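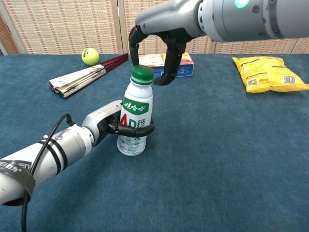 A white plastic bottle with a green screw cap.

MURNTHORPE, 9/25/19 - Kirness, a packaging testing firm, will open a closure and seal laboratory at its Murnthorpe site in October. The laboratory will test screw caps, bottle necks and liners for makers of dairy drinks, juices and household liquids.

The site will run 60 torque stations on a single floor. Each station records the force needed to apply and remove a cap, and logs the result against the batch number supplied by the customer. Leak tests will be carried out in vacuum chambers built by Trevaskis. Standard reports will be issued within five working days of receipt of samples.

"Most cap complaints we see trace back to application torque or to wear in the neck mold," said Tane Tautahi, technical manager at Kirness. "Customers have been asking for both measurements in one report, and the new layout allows that."

Torque testing now carried out at the Hirkum site will move to Murnthorpe in four stages. Hirkum will continue to handle carton and film work. Samples already booked at Hirkum will be tested there and do not need to be sent again.

The laboratory's opening schedule covers 179 test methods. A full list, with minimum sample quantities and storage requirements, is available from the Kirness customer desk on request.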